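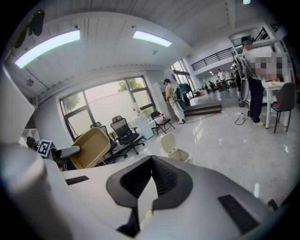
Meladley hand-held grippers, a review after 60 hours

I came to the Meladley set from years of teaching arms with a joystick, and I'm a bit in love. You pick up one gripper in each hand, do the job the way you'd do it at home, and the recording is your demonstration. No robot in the room to wait for, no lag, no reaching for the stop button! Leonie Lindemann handed me the pair in September and I had a usable take before my coffee was finished.

Weight and feel

They're bulky, I won't pretend otherwise. For the first 90 minutes my wrists were fine, then I started setting things down harder than I meant to, and you can see that in the data. Short sessions are the answer. The squeeze itself is lovely though — light at first, firm at the end — and after a day I'd stopped thinking about it.

Lids and other thin, flat stuff turned out to be my favorite thing to teach. Get the jaws over the rim, close, and lift with the elbow instead of the wrist. I did a lot of these sitting down, close to the floor.

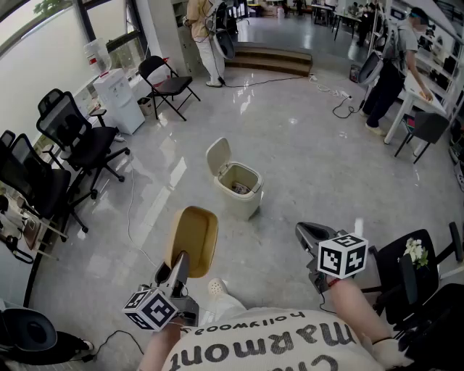
Tracking

The marker cubes are how the software knows where your hands are, so they need to stay in view. Mine did, mostly. Out of 1000 takes I threw away 28 for lost tracking, nearly all from one afternoon when I kept crossing my arms over each other. Detlef Stöcker holds his elbows out like a chicken and loses almost none.

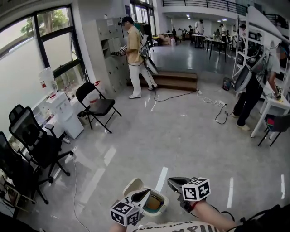
Small objects are where I'd expected trouble, and they've been a treat. You do have to slow down for the last inch or so. With a little cup between the fingers there's a cube out on either side of it, which makes the whole thing wide, and I had to learn to come in from above when there were other things nearby. Once I had that, pouring motions recorded beautifully.

What I'd change

Softer grips, please, and a carrying case that closes without a fight. The manual also skips calibration after a bump, so I ended up asking Waltraud Teuber, who sent me a page of very good notes.

Would I go back to the joystick? For heavy lifting, maybe. For kitchen and tidying tasks I'm keeping these as long as they'll let me.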